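4. Materials and Methods

4.1. Study site and sample

The work was carried out at the Akcombe repair workshop, which takes in small electric motors from pumps, fans and hand tools and either returns them to service or breaks them down for parts. The workshop keeps a paper card for every motor it receives. Each card lists the date of arrival, the type of machine the motor came from, the fault as reported by the owner, the fault as found on the bench, and the final outcome. Cards are filed by outcome, and the fault as found is written in free text by the person who did the work.

We read all cards closed before May 6, 2018. Cards with no entry under "fault as found" were set aside, as were cards for motors that were returned unopened at the owner's request. This left 731 cards. Two readers (the first author and R. Simiyu) assigned each card to a fault class on their own and without sight of the other's choice. Cards on which the readers differed were read again together and settled by discussion. Where no agreement could be reached, the card was placed in the class "other or mixed" and was left out of the wear model in Section 5, though it still counts toward the outcome tables.

4.2. Fault classes

Earlier work on small motor repair has tended to sort faults by the part that was replaced. We found this a poor fit for the Akcombe cards, as the workshop often replaces a part that has not failed when the motor is already open and the part is cheap. Brushes are the clearest case. A motor brought in for a worn bearing will often leave with new brushes as well, and a count of replaced parts would record two faults where the bench note records one. We therefore classed each card by the first fault named in the bench note, and treated any further parts as secondary work.

Four classes were used: bearing faults, brush and commutator faults, winding faults, and other or mixed. Shaft damage was placed with bearing faults when the note linked the two, and with other or mixed when it did not. A burned smell with no further finding was not enough for a card to be placed under winding faults — a resistance reading outside the workshop's limits was also needed.

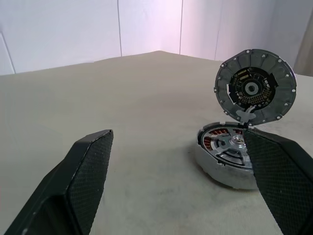 Figure 3. Electric motor, partially disassembled.

The order in which a motor is opened affects what the bench note can say. A worker who finds a clear brush fault will often stop there, and a bearing that is beginning to wear will go unrecorded. A worker who starts by turning the shaft by hand will tend to note the bearing first. Workshop practice at Akcombe is to turn the shaft before any fastener is removed, but the cards give no means of checking that this was done in every case. We return to this point in Section 6.

4.3. Reported and found faults

The fault as reported by the owner was kept as a separate field and was coded by a simpler scheme: does not run, runs but is weak, runs but is noisy, and gives off heat or smell. Owners often named more than one. In such cases we kept the first one written, on the assumption that the front desk wrote down complaints in the order in which they were given. Wanyama (personal communication) notes that the desk at Akcombe was trained to do so, but that older cards may follow a different habit.

Reported faults were not used to change the class given under Section 4.2, and the readers covered this part of the card while coding the bench note. The two fields were joined only after all cards had been classed.

4.4. Running hours

Few of the motors carried any record of hours in use. For those that came from pumps fitted with an hour meter, the reading was copied to the card on arrival. For all others, the workshop asked the owner how often and for how long the machine was used, and the answer was turned into an estimate of hours. Such estimates are known to be rough, and owners of hand tools in particular tend to overstate use. We grouped hours into two bands, with the line drawn at 2,000 hours, and did not attempt a finer split. Meter readings and owner estimates were pooled in the main model and then tested apart; the results of the second test are given in Appendix B.

Motors with no hours of either kind were kept in the sample and given their own band. Dropping them would have removed a large share of the hand tools, and with them most of the brush and commutator faults.

4.5. Repair time

Repair time was taken from the bench log, which is kept apart from the cards and is matched to them by job number. Time is logged in whole minutes, but the entries cluster on round values, and we treat them as accurate to the nearest half hour at best. Jobs logged at under 30 minutes were checked against the card to make sure that a repair had in fact been made. Time spent waiting for parts is not logged and is not included in any figure given here.

Where a motor was opened more than once under the same job number, the times were added together. Where it came back under a new number, it was treated as a new job and linked to the first by the serial plate. Motors with a missing or unreadable plate could not be linked, and the return rates in Section 5 should be read as lower bounds for that reason.

4.6. Comparison workshop

A smaller set of cards from the Kimaro workshop was used to test whether the fault classes could be applied outside Akcombe. Kimaro uses a printed checklist in place of free text, and its workers mark every fault seen with no indication of which came first. To make the two sets comparable, we took the fault with the longest logged repair time as the main fault. This rule favors winding faults, as rewinding is slow work wherever it is done — the share of winding faults at Kimaro is for this reason reported but not compared directly with that at Akcombe. The remaining classes are compared in Table 4.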